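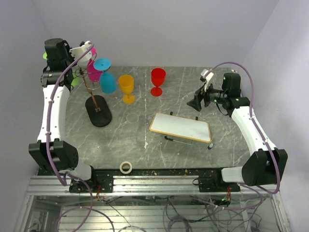 The two-arm cell at Joruvell, with the cup rack at left and two goblets standing on the table.

Hose snag stops goblet cell at Joruvell

A two-arm robot cell at Joruvell was shut down for part of Wednesday after an air hose caught on one of the arms and pulled free of its fitting, the company said. No one was hurt.

The cell is used to test how well the arms handle plastic drinkware, including hanging goblets on a rack and taking them off again. According to a short report sent to staff, the left arm was moving back from the rack when a loop of its purple hose hooked on the black housing partway down the arm. The arm kept moving, the hose came off at the wrist end, and one goblet fell to the table.

The control software did not register the snag as a collision. The force on the joints stayed below the limit that would have triggered a stop, the report said, and the arm went on through its routine for 90 seconds with no air at the wrist. An operator heard the leak and pressed the emergency stop.

The cell was back in use 2 hours later with a new length of hose.

Joruvell said the hoses on both arms had been left long so the wrists could turn freely. Womach, the contractor that installed the cell, had recommended clips along the forearm links, but they were left off during a change of wrist parts in May and never put back. Womach will refit them on both arms and shorten the loops that hang near the front rail.

The company has also lowered the collision limit and cut the arms' top speed by 30 percent until the work is finished. A pressure sensor will be added to each air line so that a sudden drop stops both arms at once. At present a stop on one side does not stop the other unless the emergency button is used.

Wiring under the table will be checked at the same visit. The report said none of it was damaged, but it asked for the cables below the front rail to be tied up and kept clear of the hoses.

A second cell at the company's Phùng building uses the same arms and the same hose layout. It was inspected on the day of the stoppage and is running at the lower speed. The Kostia line, which uses a different type of arm, is not affected.

Joruvell said tests with the drinkware will continue in the meantime, with an operator at the cell whenever the arms are powered.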